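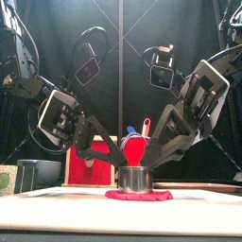
In praise of the cup on the counter

My brother-in-law Horacio Zúñiga keeps his kitchen tools in a drawer with 16 little dividers, and he would like me to do the same. He brought it up again Tuesday over dinner. I love the man, but I'm staying with my steel cup.

You know the kind – short, shiny, rolled rim, everything standing up in it with the handles in the air. A red thing, a blue handle, a white one with a hole near the end so you could hang it up if you were that sort of person. I'm not! I want to reach over while the onions are going and grab the right one by color, without opening anything or wiping my hands first.

Horacio says it's clutter. He bought the Karoren drawer set when he redid his kitchen in September (60 dollars, and he had to saw one piece down to make it fit) and it does look great when it's open. But then he cooks, and the drawer hangs out at hip height catching crumbs, and he's digging under the whisk for the peeler like the rest of us.

I'll give him two points. A cup on the counter gets greasy, so mine goes in the sink every week or so and the tools with it. And a cup fills up. Mine once had 22 things in it and tipped over every time I pulled out the ladle. My neighbor Emiliano Palma, who cooked at Gallham for years, told me to go short and heavy and keep only what I'd used that week. The rest went in a box in the hall closet. I've been back to that box once, for the turkey baster.

So a small cup, then, and bright handles if you can get them. Horacio is welcome to his dividers.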